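# 一块木板与一根指杆：桌面推动工位的装调与维护

Mosach车间靠北墙的那个工位，内部编号318，平时只做一件事：用一根竖直的圆柱指杆，把散在木板上的塑料积木推到指定位置。工位没有抓取动作，也没有吸盘。Ieuan Prothero负责它的机械部分，Alun Ifans管控制和标定。两人从三月接手，到现在换过两根指杆，重做过一次底座，改过一版上电流程。本文记录的是他们目前使用的做法。

## 底座

工位的基准是一层蓝色孔板。孔板分块拼接，拼缝两侧的高差是装调时最先检查的项目。Prothero用刀口尺横跨拼缝，在近端、中段、远端各测一次，塞尺能进0.1毫米即返工。返工的办法很笨：松开下方的支撑螺钉，垫铜皮，重新拧紧，再测。铜皮只允许垫一层，两层叠放在温度变化后会错动。

孔板的孔用来定位，不用来承力。早期的安装把木板直接用销子顶在孔里，推动载荷经销子传到孔壁，几周后孔口发白、变椭圆，木板随之产生微小转角。现在的做法是木板底面贴防滑垫，依靠自重和摩擦固定，定位销只在摆放时使用，摆好后拔出。拔销后要用手掌压住木板四角，各施一次水平力，百分表读数变化不得超过0.05毫米。

木板本身由平行的枫木条拼成，浅色，纹理明显。选木板有实际考虑：摩擦系数适中，积木推得动，也停得住。亚克力板试过，积木容易滑过头；毛毡也试过，星形件的尖角会挂住。木板的缺点是随湿度变形。拼缝方向与机器人基座的横轴平行，变形主要表现为前后方向的拱起，横向较小，便于用一条二次曲线补偿。

每周一次测板面高度，共20个点，网格分布，边缘各让出一定距离。测量由机械臂自己完成：指杆换成测头，低速下探，触发后记录高度。全部数据写入一个叫Homer的本地程序，它拟合曲面并生成高度补偿表。Ifans写这个程序时只用了一个下午，名字来自原来那台工控机上的标签，后来没有改过。

板面清洁只用干布。酒精会使木纹起毛，起毛处的推动阻力明显上升。若有油污，先用细砂纸顺纹轻磨，然后重新测高。磨过的区域须在记录表上标出，因为那里的补偿值在随后几天还会变化。

## 指杆

指杆是深灰色圆柱，下端倒圆。倒圆半径看似小事，却是第一根指杆报废的原因。原件端部接近平头，边缘只去了毛刺，当机械臂姿态有微小倾斜时，着力点从圆柱侧面移到底部棱边，积木受到向上的分力，较矮的件会被撬起一侧。改为圆头后，倾斜的影响小得多，但有效接触高度也随之缩短，必须把工作高度降下来。

工作高度指圆头最低点与板面的距离。太高，接触点越过积木上沿；太低，补偿误差一旦偏向不利一侧，指杆就会刮板。318工位现在的设定值是4毫米，对所有形状统一使用。曾经按形状分别设定，维护起来麻烦，效果没有可测的差别。

安装步骤如下：

1. 机械臂移至换装位，断使能，挂牌。
2. 擦净法兰端面和指杆底座端面，目视无颗粒。
3. 装入定位销，手拧四颗螺钉至贴合。
4. 对角分两次拧紧，第二次到额定扭矩，画防松线。
5. 上使能，以低速旋转末轴一周，用百分表测指杆中段和近端两处跳动。
6. 中段跳动大于0.08毫米时拆下重装，换一个销孔方位；仍超差则更换指杆。

第五步最容易被省略。三月的一次夜班就省略过，第二天所有圆形件的终点都向同一侧偏，偏差随末轴角度变化。两人先怀疑视觉标定，重做了一遍，结果没有改善。后来拆开指杆，底座端面上有一粒压扁的铝屑。从那以后，跳动读数必须手写进记录本，不接受只打勾。

指杆外圆的磨损很慢，表面附着物积累得更快。塑料积木在侧面留下的细粉会形成一层薄膜，使指杆与积木之间的摩擦变大。推动圆柱件时，这层膜会带来额外的自转；推动立方体时影响不大。Prothero规定每班开始前用无纺布擦一遍，每累计196次任务再拆下，用中性清洗剂清洗。清洗后的指杆必须完全干燥才能装回。

## 标定

相机固定在支架上，从前上方斜看板面。标定分两层。第一层是相机到板面的平面映射，用印刷棋盘格完成；第二层是板面到机械臂基座的变换，由指杆依次点触若干标记求得。

两层之间有一个容易忽略的耦合。棋盘格贴在薄铝板上，铝板有厚度，映射求出的平面高于真实板面。若不扣除，积木底面位置会产生与视角有关的偏移，远端大于近端。积木的顶面同样高于板面，分割算法给出的轮廓混有顶面与侧面。Ifans的处理是按形状预存高度，把轮廓中心投影到底面，再交给规划。
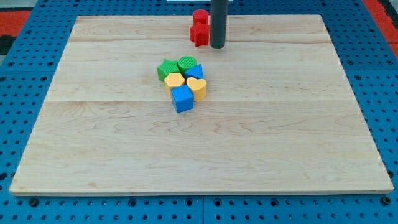 规划层不直接输出长轨迹。每一步只给出下一个平面速度，控制器限幅后执行，指杆高度由补偿表跟踪。限幅值有两组：自由移动和接触推动。切换条件取自腕部力传感器，阈值附近设有回差，避免在轻触时来回跳变。传感器每天开机后预热，再做零点；预热期间禁止运行任务。

积木彼此贴紧时，单件推动的假设不再成立。指杆推一件，邻件跟着走，成组旋转的中心取决于底面摩擦分布，无法事先准确给出。现场的办法是缩短单步位移，提高重新观测的频率。需要把某一件从组里分出来时，优先沿切线方向擦过外侧件，避免正对组中心施力。尖角件例外，擦过星形件时指杆可能卡进两角之间的凹处，此时应后退，抬高，从另一侧重新接近。

验收使用固定的11项任务，包括单件到角、两件并拢、从组中分离一件等。每项连续执行，操作员不得中途扶正积木。Ifans没有把成功率作为唯一指标，他另外记录三项数据：终点误差、腕部峰值力、重新接近次数。第三项对机械状态最敏感，指杆偏心或板面起毛时，它往往先于终点误差上升。

## 故障与处理

**指杆刮板。** 立即停机，抬升后检查圆头。若有平面磨痕，更换指杆。随后重测板面高度，比较新旧补偿表；单点差值超过0.3毫米时检查防滑垫是否移位。

**推动方向系统性偏移。** 先查指杆跳动，再查第二层变换，最后查相机支架。顺序不要颠倒。重做相机标定会掩盖机械问题，且耗时最长。

**接触状态误判。** 多为零点漂移。令指杆悬空静止一分钟，观察水平分力曲线。曲线有缓慢趋势，延长预热；曲线有阶跃，检查线缆在腕部的弯曲半径和扎带位置。扎带过紧时，线缆会在特定姿态下给传感器加载。

**圆柱件定位抖动。** 顶面反光引起轮廓变化。调低对应一侧的灯，不要改分割参数。参数改动会影响全部形状，需要重跑验收。

## 交接

记录本放在电柜门内侧，与急停检查表夹在一起。最近一次完整维护在2018年4月11日，内容为更换防滑垫、重测板面、清洗指杆、复核力传感器零点。换下的旧垫边缘已经硬化，厚度也不均匀，Prothero把它切开留了一段，与新垫一起存放在柜内，供下次比较。

软件侧每次改动都附一份Homer导出的补偿表，文件名带工位号。机械侧改动后若没有新的补偿表，控制程序拒绝进入自动模式，只能点动。这个限制是Ifans在四月初加上的，夜班起初抱怨过，因为拔插一次指杆也要重走流程。目前仍保留，例外只有一种：仅清洗、未松动底座的指杆，可以在跳动测量合格后沿用旧表。

备件清单：指杆两根，定位销四只，防滑垫一卷，腕部线缆一条，测头一只。测头单独装盒，不与指杆混放。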